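4.2 Loose bars in an open bin

The usual claim for open bins is that they save time. A worker drops long stock in, another worker takes it out, and nobody has to line anything up. Kartha makes this claim for its whole line of storage goods, and the shop manual used at Zoseck repeats it almost word for word. We are not convinced. Neither source says how the saving was measured, and both seem to stop the clock once the bars are in the bin.

Long, narrow parts behave badly when they are left loose. A short block lands where it lands and can be picked up from most sides. A bar needs a clear stretch of its length, and a neighbor lying flush against it takes away one whole side. Two bars that cross are worse, as the lower one can't be lifted straight up until the upper one is moved. Walls cause trouble too. A bar close to a wall leaves little space on that side, and a deep bin makes the reach awkward as well.

Warrier's answer to this, given in an internal note dated May 9, 2024, is that a nearly empty bin removes the problem. With only a few bars on a wide floor, he argues, there is room enough for each to lie by itself. We doubt it. Figure 3 has six bars in a gray sheet-metal bin, three reddish-brown and three dark green. A green bar and a red bar rest side by side, and a second red bar extends out from the lower half of the first. Most of the metal floor is bare, yet only the red bar near the back wall could fairly be called alone. Space on the floor is a poor stand-in for space next to a bar.

Color is the other remedy on offer. Kendent sells its bars in two colors so that mixed stock can be sorted by eye, and we accept that this helps a person decide which bar to take. It does nothing for the bar that is pinned. In our August trial, 400 of 500 picks went through at the first try, and the remaining 100 needed at least one bar to be shifted first. Sorting by color left that second number where it was. The Ekach report gives a much lower share of shifted bars, but its authors shook the bin between picks and did not charge the shaking to the total - a choice we find hard to defend.

Figure 3. Red and green bars lying loose in an open metal bin.

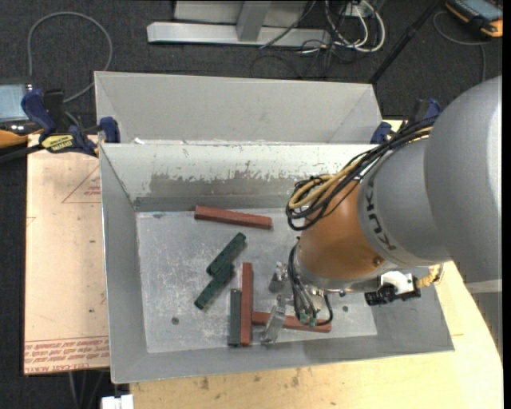

Would a rack with one slot per bar be faster than an open bin?

Taking bars out would likely be faster, but someone has to fill the slots, and we have not timed that work. Until it is timed, the case for racks is as incomplete as the case for bins.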